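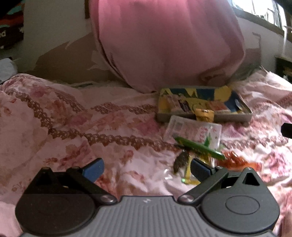 Figure 3. Hand-held gripper above small wrapped items and a tin on a patterned bed cover, fingertips open.

4.2 False grasp reports on thin packaging

The most common fault in the bedroom tidying task was a false grasp report. The gripper closed, the controller logged a successful pick, and the item stayed on the bed. We logged 22 of these events in 300 pick attempts. None of them occurred with the tin or with other rigid items. All involved thin film wrappers or small packets.

The grasp check used in these trials compares the final gap between the fingertips with a fixed limit. A gap above the limit is read as an object in hand. With a wrapper on a soft cover, the fingertips often closed on a fold of the cover as well, and the fold alone was enough to hold the gap open. When the gripper lifted, the fold pulled free and the wrapper dropped back. The controller had already moved to the next step by then and did not check again.

Two events were more serious. In both, the fold did not pull free, and the gripper kept lifting while it held the cover. The other items on the bed slid toward the low side and one fell to the floor. Kelly Bickerstaff stopped the first trial by hand. The second ran until the force limit tripped. The limit had been set for the Skovgate bench tests, where the work surface is hard, and it was too high for use on bedding.

Clutter made the fault harder to find. The logs record the class of the target item and nothing about what lies next to it. Sang Đào and Dušan Perić reviewed the wrist video for every event and marked whether a fold of fabric was between the fingertips at closing. A fold was present in all but one case. In the remaining case the fingertips closed on the edge of a second packet.

We made two changes after the review. The gap is now read a second time after the gripper has lifted 70 mm, and a drop in the reading cancels the pick. The lifting force limit was also lowered for any surface tagged as soft. Neither change helps when the fold stays in the grip at low force, and that case is still open. The Werkico controller cannot tell fabric from film by gap alone, and the fingertips carry no touch sensors.

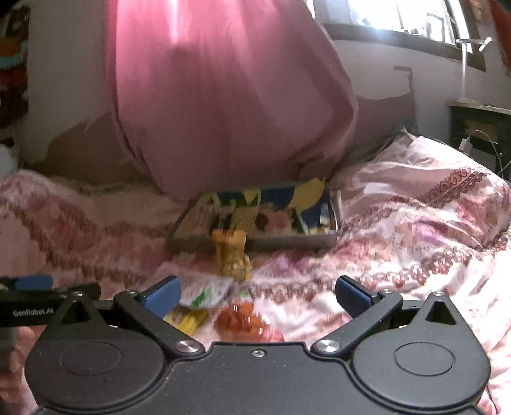 4.3 Effect of approach angle

Steeper approaches caught more fabric. Rory Morrison repeated the wrapper picks with the gripper tilted toward the headboard side of the bed, and fewer folds were caught between the fingertips. The shallow approach had its own problem with packets lying close to the pillow, where the housing touched the pillow before the fingertips reached the item. We kept the steep approach as the default for those picks.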